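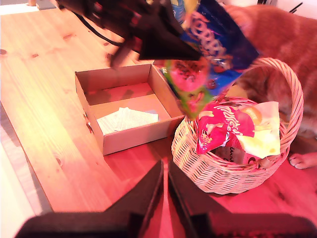

Mei Mbeki: I still think you should drop the basket and go with two cardboard boxes, same size, same height. The arms have to clear a rim either way, and a handle is one more thing to run into. You have until the end of September, so please don't spend it all on wicker!

pinecone_dad wrote:
Hi Mei, and hello to everyone who hasn't read the first half of this thread (it got long, sorry). Quick recap for the newcomers. Our school club is entering the Yap challenge, the sorting round, and the kids picked snack bags as their objects. Two arms, one box, one basket, and the bags have to end up where the judge calls for them. We're allowed 2,000 recorded practice runs in total before we hand in the model, and as of last night we were at 1,083. So there is plenty left, but it goes faster than you'd think once a bunch of eighth graders gets into a rhythm.

The basket was their choice and I'm inclined to let them keep it. The rules say "any open container" and give bonus points for what they call household variety. I read that as baskets being welcome, but I'd love to hear from somebody who has been through a judging.

solder_and_tea wrote:
We did Yap last year with our library group, and yes, we got the variety points for a mixing bowl and a hat. I'm with the kids on this one. A basket with a tall handle is harder, sure, but it's the sort of harder that teaches them something, because they have to think about which side the arm comes in from. Ours always came straight down from the top and we had bonked the bowl so many times by the end that my husband called it the dinner gong.

One thing I'd ask about is the bags themselves. Shiny wrappers gave us fits under warm lamps. The color shifts and the glare moves around whenever a bag gets squeezed. Are you changing the lighting between sessions, or is it always the same?

pinecone_dad wrote:
Mostly the same, a warm light from one side, and then whatever daylight there is on the floor. One of the girls asked for a whole afternoon of nothing but different lights and I said maybe later, which I now regret a little. I'll put it on the plan for next week.

Mei Mbeki: I don't want to sound like the grump of the thread (I really do love what your group is doing!) but variety points are worth 4 and a dropped bag costs you far more than that over a full round. Last spring I watched a lovely team from Brisau lose out entirely on handles. The bag would go in, the corner would hang over the rim, the judge would call it outside, and that was that. They were heartbroken, and they had practiced so hard.

gearbox_granny wrote:
Mei, I was at that same round and I remember it a bit differently. Their bags hung over the rim because they were letting go too early. It would have happened with a box too, maybe even more with a shallow one. I've been coaching beginners a good while now and I tell all of mine to open the fingers slowly and wait a moment before lifting away. It looks dull on the recordings – and the kids complain, oh do they complain – but the model learns the waiting along with everything else.

Where I do agree with Mei is on mixing things up. If a bag always starts near the box and always finishes in the basket, that's all it will ever learn to do. Have them go the other way for a while. Ours did 40 runs in reverse one evening and it helped more than the whole month before it.

solder_and_tea wrote:
Oh, the reverse runs are a great idea, I'm stealing that. Does anybody use Nudetti for labeling the runs? We found it slow, but the kids liked being able to write notes beside each one, and some of the notes were better than mine.

pinecone_dad wrote:
We use Foltuvness, mainly because another parent already knew it. The notes in there are sweet. "Bag slipped, my fault, sorry bag" is my favorite so far.

Okay, so I talked it over with the kids this afternoon and read them both sides as fairly as I could. They want to keep the basket, and they want to try Granny's slow release and the reverse runs first. Mei, they also asked me to tell you that they'll do a batch with two boxes at the end, just to compare, and that they'll post the numbers even if you turn out to be right.

Mei Mbeki: Tell them that's a very fair deal and I'll be watching for the numbers. I still say boxes, though :)

gearbox_granny wrote:
Post the ones that go wrong as well, please. Mine love watching those.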